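Mikarthorpe Community Workshop Forum
Section: Member Projects > Automation and Robotics
Thread: Tabletop kitchen cell, request for review of gripper and cable arrangement

Posted by: pvanhove
Member, Bay 11
June 2025

Members are invited to comment on the tabletop cell that Benedicta Annan and I have been assembling in the shared workshop. The purpose of the build is to have a single arm sort and move ordinary kitchen articles on a flat surface. The project is registered under the name Tutell.

The arm operates over a white tabletop. The article set is a mixture of tableware and toy food: a frying pan, a green colander, a mug, a large lavender plate, a banana bunch, strawberries and an orange slice. The ketchup bottle is the article with which we have the greatest difficulty. When it is lying down, the fingers are required to close over the lower half of a rounded body, and the bottle tends to roll before contact is made on both sides.

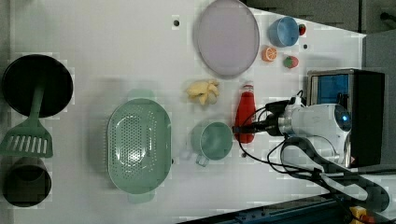

The approach speed was reduced in May and this brought some improvement. In a trial of 90 attempts with the bottle lying down, 11 ended with the bottle displaced and no grasp made. The remaining faults in that trial were minor. Comment is requested on two matters: the shape of the finger tips, and the routing of the cables, which at present loop around the gripper and run across the table.

P. Vanhove

Posted by: s_rissanen
Member

Thank you for the clear account. With regard to the cables, I would recommend that the present routing be changed before any further trials are conducted. A loop lying on the work surface may catch on the handle of a mug or on the colander, and the resulting pull will be recorded as a grasp fault when it is nothing of the kind. The workshop guidance on moving equipment asks that loose cable be secured to the arm at each joint, with enough slack for full rotation.

Sointu Rissanen

Posted by: um_soyul
Member, Electronics Group

I do not fully agree with the previous reply. Securing the cable at each joint is appropriate for a machine that repeats one movement. This arm changes its wrist angle for every article, and a cable tied closely at the wrist will fatigue there. On my own build, the Brellell feeder, I followed the guidance to the letter and had a conductor fail after 336 cycles. A wider loop held above the forearm by a light support would be preferable.

On the finger tips, may I ask what the wrist camera shows at the moment of approach? The overhead view is of limited use for judging how the bottle is placed between the fingers.

So-yul Um

Posted by: pvanhove
Member, Bay 11

The wrist camera view is attached. The stream is heavily compressed and the quality is poor, for which the present network settings are responsible. It is nevertheless sufficient to place the red object in relation to the two fingers. Fine detail, including any lettering, is lost.

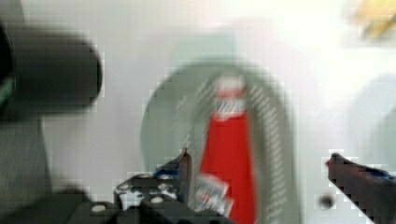
Wrist camera view, with the red object in the gap between the gripper fingers.

Benedicta is of the opinion that the narrow tips should be replaced with broad, curved ones. I would prefer to retain the narrow tips, as they are needed for the strawberries.

Posted by: b_annan
Member, Bay 11

For the record, my position is slightly different from the one stated above. I proposed that the curved tips be tried on the bottle only, with the narrow tips kept for small articles. Changing tips by hand takes very little time. The two sets of results could then be compared under the same conditions.

I would add that image quality should be addressed first. Conclusions about contact drawn from a stream in this state will be open to question.

Benedicta Annan

Posted by: s_rissanen
Member

I accept the point concerning fatigue at the wrist. I maintain, however, that cable should not rest on the table during a trial. If a support is fitted above the forearm as So-yul Um suggests, my objection is withdrawn.

Posted by: sicheon
Section Moderator

Members are reminded that alterations to shared equipment are to be entered in the bay log. Finger tips printed on the workshop machines should be charged to the project account under Tutell.

On the technical question, I would draw attention to the Ekwueme thread in this section, where soft pads were tested on rounded containers. The pads were rated by their maker for 2000 closures and were found to wear unevenly well before that figure. Readers considering a softer surface may wish to consult those results.

Soon-im Cheon

Posted by: pvanhove
Member, Bay 11

Noted, with thanks. A support for the cable loop will be fitted first, and the stream settings will be revised. Benedicta will print one pair of curved tips for use with the bottle. The 90 attempts will then be repeated with each pair, and the results posted in this thread.

Posted by: um_soyul
Member, Electronics Group

Please also record the position of the bottle at the start of each attempt. I have a spare clamp that may suit the support and will leave it on the shelf in Bay 11.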